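The Elholm plates, at last

Wiebke Oltmanns left us her good dinner service in August, and it has been sitting in my hallway ever since, judging my shoes. Nadhirah and I finally unpacked it on 21st February. We own 17 cookbooks and mostly eat toast, so this is a step up.

The dinner plate. White and glossy, with a thin dark brown rim and fine gray streaks fanning across the border – very elegant, and quite wasted on toast.

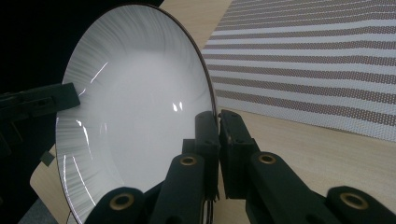

Can they go in the dishwasher with everything else?
Ours get washed by hand, in warm water with an old towel laid in the bottom of the sink. Wiebke did it that way for almost 400 dinner parties, by her own count, and I'm not going to be the one who argues.

The big plates now live on the low shelf, with paper napkins between them. The toast plates have been moved up and are taking it badly.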